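Drornbridge to start separate textile collection in August

Households in Drornbridge will be able to leave unwanted clothing and bed linen at the curb from August, under a collection contract awarded to the waste firm Scanlon. The service will run once every 3 weeks and will use a separate bag, supplied without charge to each address.
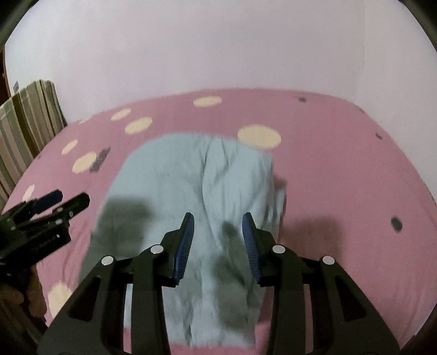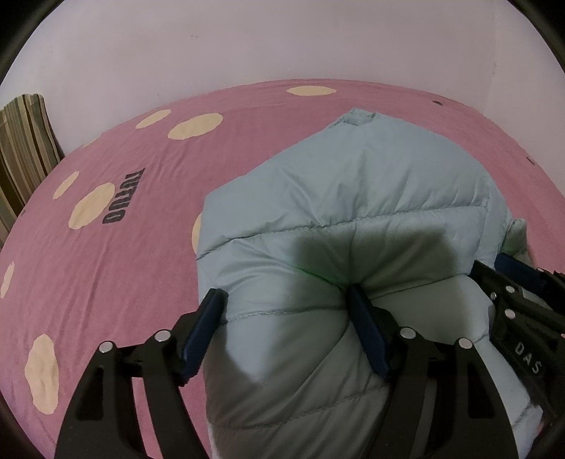
The contract covers clothing, sheets, towels, blankets, curtains and paired shoes. Material collected under it will go to the Ballomport sorting plant, where it will be graded for resale, fiber recovery or disposal. Padded items are accepted but are handled on a separate line. A quilted puffer garment like the light blue-gray one in the second picture, with its shell stitched into panels, cannot go through the plant's shredder with flat textiles such as a plain cloth, as the filling clogs the screens. The town asks residents to fold padded clothing and place it at the top of the bag so that sorters can remove it first.

Until now, textiles in Drornbridge have been accepted only at the drop-off site on the river road and at a small number of bins in store parking lots. The bins will stay in place through the first year of the new service. The town has said it will then review their use and may remove those that receive little material.

Each bag holds up to 7 kilograms. Bags must be tied and placed beside the recycling cart by 7 a.m. on the collection date. Loose items will not be taken. A replacement bag will be left at the address each time a full one is collected, and extra bags can be picked up from the town hall front desk during normal opening hours.

Apartment buildings will be served differently. Buildings with shared waste rooms will receive a lidded container, which Scanlon will empty on the same schedule as the curbside bags. Property managers have been asked to confirm where the container will stand and whether the waste room can be reached without a key. Buildings that do not reply before the start of the service will be added at a later stage.

Condition matters less than dryness, according to the notice sent to households. Torn, faded or stained items are accepted, as are garments with broken zippers and missing buttons. Wet textiles are not, because mold can spread through a full load during transport. Items marked with paint, oil or solvents must go in the trash. Carpets, pillows, comforters and mattress pads are also excluded from the curbside service, though the drop-off site will continue to take comforters that are clean and bagged.

The grading process at Ballomport has three stages. Bags are first opened on a belt, where shoes, padded garments and rejected items are removed by hand. The remaining pieces are then divided into wearable and non-wearable stock. Wearable stock is sorted by type and season and packed into bales for resale. Non-wearable stock is separated by fiber content. Cotton-rich material is cut into wiping cloths or pulled back into fiber, and blends are shredded for insulation and carpet underlay.

Padded garments follow a shorter route. Those fit to wear are baled with other outerwear. For the rest, the outer shell is slit along a seam and the filling is drawn out under suction. Down is sent for washing. Polyester filling is compressed and sold to Fesska, a maker of acoustic panels, which has agreed to take the plant's full output for the length of the contract. The empty shells currently have no buyer and are burned for energy.

A trial of the service was carried out on 300 addresses in the north of the town. The town reported that the main problem during the trial was bags left out in rain with the neck open. The bag has been changed as a result and now has a drawstring with a locking toggle. Collection crews will also carry moisture meters and may leave behind any bag that gives a high reading, with a tag stating the reason.

The cost of the service will be met from the existing waste budget, and the annual household fee will not change in the first year. Scanlon will keep the income from resale up to a set limit, above which it will be shared with the town. The limit has not been published. The contract also requires the firm to report the weight collected, the share sent to each outlet and the number of missed collections. These figures are to be posted on the town website every quarter.

Residents who prefer to give clothing directly to thrift stores can continue to do so. The notice recommends this for items in good condition, as sorting and baling add cost and some wearable pieces are lost to damage along the way.

Route maps and collection dates will be mailed with the first bag. Addresses on private roads will receive a separate letter giving the nearest pickup point. Missed collections should be reported to Scanlon within one working day, and the bag should be taken back indoors until the crew returns.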